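Kiltedeck Parts Room
Progress report to the Kusuma Fund, April

Dear friends at Kusuma,

Thank you for your patience with this one, and for the kind note that came with the second payment. I had hoped to write sooner, but I wanted to be able to tell you that the shelving was up and that things were starting to live on it, and I can now say both with a clear conscience.

You will remember from our application what we started with. The parts lending collection that Skarkov passed on to us came in stacked cartons, many of them with labels in old handwriting that had faded to a sort of brown whisper, and for most of the winter anyone who wanted to borrow a housing or a bracket had to wait while one of us unpacked half the stack and packed it again. Our first job, then, was to get everything off the floor and onto something a person could walk up to. That was the heart of what you agreed to pay for, and it has taken up nearly all of our effort since the new year.

The grant was 3875 in total. Of that, 2000 went on the shelving and its delivery, which matches the quote we sent you, and 1080 has gone on bins, trays and labels. I will admit the second figure is higher than we planned. Plandumix, who supplied the first batch, had only the shallow kind in stock, and we decided to pay for deeper ones after a long afternoon of watching things roll out. The remainder is still in the account and is set aside for the catalog work I describe further down.

We chose yellow for the shelves, and I have grown very fond of it. The room is gray underfoot and rather plain otherwise, and the color does cheer people up when they come in from the corridor — several borrowers have said so without being asked. It also helps in a practical way, as a dark tray or a dull metal part stands out against it from across the room.

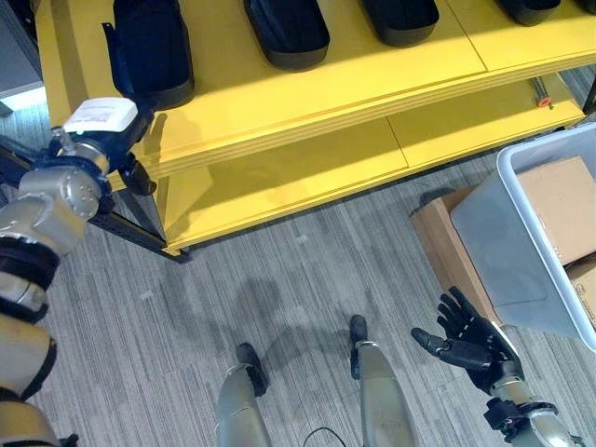
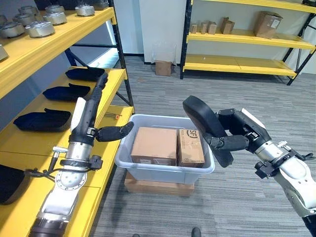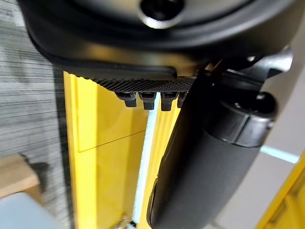 Slamet Purba

The silver metal housings have the top level of their unit to themselves. They are the pieces borrowers ask for most, and we want them where they can be looked over before anyone picks one up. The dark navy pieces are in a row on the level below. I would still like to see more space between the housings, especially toward the front, and we will look at that when the next shelf has been cleared.

On a flat cardboard box between two of the yellow units is the clear plastic bin we use for things in transit, with two cardboard boxes in it. I know our plan said "nothing on the floor," and I had every intention of keeping to that. In practice we need one place where a returned box can sit until it has been checked against the list, and a see-through bin lets us tell at a glance whether there is checking to be done. I propose we write it into the plan and stop feeling guilty about it.

The row of dark bins along the upper shelf has worked out well, too. We had talked about mixing sizes to save room, and I am glad we held off. With one row running the length of the shelf, people learn where their things are by position, and they go back to the same spot the next time. The small hand tools are less settled. There is one with an orange end that I seem to find on a different shelf every time I visit, and I think the tools need a holder of their own.

As for the catalog, our target is 3000 entries and we are not there yet. The typing is quick enough, but deciding what each part should be called is slow work, and two of us can spend a very pleasant hour disagreeing about a bracket. We have agreed to use the names borrowers use and to put the maker's name second, which has sped things up a good deal.

Before our next report we hope to finish the labels on the shelf fronts, find a home for the tools, and open on Friday evenings for people who work during the day. The evening hours will need a second key for the corridor door, and I have asked the building office for a price. If you could let me know whether the key may come out of the remaining money, I can order it as soon as I hear from you.

You would be most welcome to come and see the room. There is coffee, and there are now chairs.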